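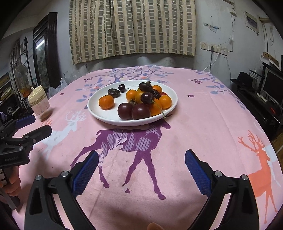
Unit 4: Legacy Characters and the Shared Continuity

Reading: Gudeta, course packet, chapter 3. Bring the issue list from Unit 3.

4.1 Terms

A mantle is a name and costume that can pass from one character to another. A legacy character is any holder of the mantle after the first. A retcon is a later change to facts already printed. These terms are often mixed up in fan writing. Keep them apart in your papers.

4.2 Case: Halel

Halel ran for 420 issues under three writers. Tolera Mekonnen wrote the first holder as a ship's pilot with no powers. Melaniia Vakulenko passed the mantle to the pilot's niece in issue 50 and kept the old supporting cast. Fuseini Ametepe moved the title into the Tranau setting, where it shared villains with Demissie.

Note that the handover in issue 50 is not a retcon. The change of home planet under Ametepe is.
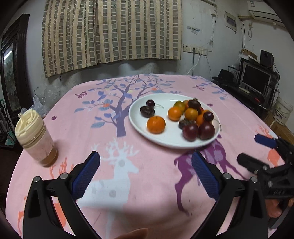
Plate with mixed fruit on a pink printed tablecloth.

4.3 Adaptation

The Plivance film script merges both holders into one lead. Marchal argues that this removes the handover, and with it the main source of conflict in the middle run. Compare her scene list with the printed order of events.

4.4 Assignment

Choose one mantle with at least two holders. In 700 words, state what passes to the second holder (name, powers, enemies, debts) and what does not. Cite by issue and page. Papers under 500 words will be returned unread. Due at 5 p.m. on the last day of the unit.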